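Getting Hard Water Stains Off Just About Everything

Posted in Kitchen & Bath, 27/02/2025

If you live where I live, you already know the sound a kettle makes when it has a rock collection inside it. Our water is so hard that I've had showerheads quit on me before their first birthday, and for years I just bought new ones like a fool. Then my aunt came to stay, looked at my bathroom faucet, asked for the vinegar and a plastic bag, and that was the start of all this.

So this is everything I do now, room by room, more or less in the order I do it. Most of it costs next to nothing. Some of it is a little smelly. Open a window!

The kettle

Fill it halfway with plain white vinegar and top it up with water. Bring it just to a boil, switch it off, and walk away for an hour. I usually do this right before I take the dog out. When you come back, pour it all down the sink, and the flakes should come along with it. If there's a stubborn crust around the base, give it a rub with a soft brush (unplugged and cool, please), then boil two full kettles of clean water and throw them out. I used to skip the second one and my tea tasted like salad.

Citric acid works too, and it smells a whole lot better. One heaping tablespoon to a kettle of water. You can find it with the canning supplies.

Showerheads

The bag trick. Pour vinegar into a sandwich bag, lift it up around the showerhead so the holes are covered, and hold it on with a rubber band. Leave it overnight if the head is chrome or plain plastic. If it's brass, nickel, or one of those oil-rubbed bronze finishes, don't leave it more than twenty minutes, and check it while you're at it. I took the finish clean off a bronze one in the guest bath and it has looked like a leopard ever since.

In the morning, run the hot water for a minute and poke any clogged holes with a toothpick. If yours has the little rubber nozzles, just rub them with your thumb.

Faucet bases

This is where the crust gets really thick, right where the faucet meets the sink. Soak a few paper towels in vinegar, wrap them around like a scarf, and leave them an hour. Then scrape gently with something plastic. An old gift card is perfect. I had a Lorkier scraper from the hardware store that I loved, until it went down behind the washing machine, where it still lives.

Don't forget the aerator, the little screen at the end of the spout. Most of them unscrew by hand, or with pliers and a rag so you don't scratch anything. Put the plug in the sink first! Drop the parts in a cup of vinegar, and take note of the order they came out in, because I have put mine back together wrong more times than I'd like to admit.

Glass shower doors

I'll be straight with you, this is the one I hate. What works for me is equal parts warm vinegar and dish soap in a spray bottle. Warm the vinegar up first, it really does make a difference. Spray it on thick, leave it for half an hour, scrub with a non-scratch sponge and rinse like crazy. Doors that have been ignored for years may need a second round, and if the glass is etched, no amount of scrubbing will bring it back. I spent a whole Saturday in July finding that out.

Afterward, a squeegee. Every shower, everybody in the house. My kids complained for a week and then forgot they ever didn't do it.

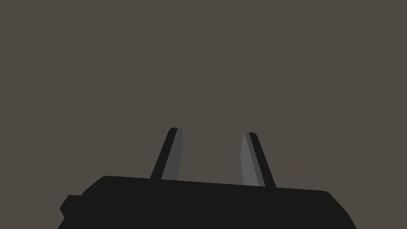 Malcolm Yeoman wrote in to say he gave up on vinegar for his doors altogether and now uses a paste of baking soda and a few drops of water, rubbed on in circles with a damp microfiber cloth. He lets it sit for ten minutes, and he says his glass is clearer than it was with the spray, with none of the smell. His one warning was to rinse the bottom track really well, or you'll be looking at white powder for days.

I tried Malcolm's way on the left-hand door and kept the spray on the right. I'd call it a tie on the glass, but the paste was much better on the metal trim, so now I use both. Thank you, Malcolm!

The toilet ring

If there's a ring at the waterline, you have to get the water out of the way first. Shut off the valve behind the toilet and flush, then push what's left down the drain with the brush. Pour in enough vinegar to cover the ring, or lay soaked paper towels right on it, and give it a couple of hours. Scrub, fish out the towels (don't flush them), turn the water back on.

For the really old rings there's the pumice stone. Keep it wet the whole time, and keep the porcelain wet too. A dry one will scratch. And never use it on a colored toilet or on plastic.

Please, please don't mix vinegar with bleach, or use it right after a toilet cleaner that has bleach in it. The fumes are dangerous. If you've got one of those drop-in tablets in the tank, check the label and flush it all through well beforehand.

The dishwasher and the glasses

Cloudy glasses are usually hard water, but not always. Test one by soaking it in vinegar for five minutes. If it clears up, it was minerals and you can fix the lot. If it stays cloudy, the glass is etched, and you probably need less detergent.

For the machine itself I put a cup of citric acid solution on the top rack and run it empty on hot. Clean the filter while you're down there. Mine had a whole olive in it.

Where not to use any of this

Marble, limestone, travertine, or any other natural stone that reacts to acid. It will eat a dull spot into the surface and you'll see it every time the sun comes in. Lemon juice does the same thing, so the "natural" label doesn't help you. For stone, stick with a cleaner made for it, or a little mild dish soap and warm water, and dry it right away.

I also keep vinegar away from cast iron, unsealed grout, and anything with a worn finish. Rubber seals can handle a quick wipe, but I wouldn't leave them soaking.

Keeping it from coming back

Drying is the whole secret, I'm afraid. I keep a cloth hanging by each sink and wipe the faucet before bed. It takes no time at all. The kettle gets emptied at night and not just left sitting there with an inch in the bottom. A softener would take care of most of it, and we did get a quote, and then we got the car fixed instead.

Next time I'll get to the coffee maker, which needs its own page (mine has a descale light that stays on no matter what I do, so if you have the same problem, leave me a comment with how you got it to go off).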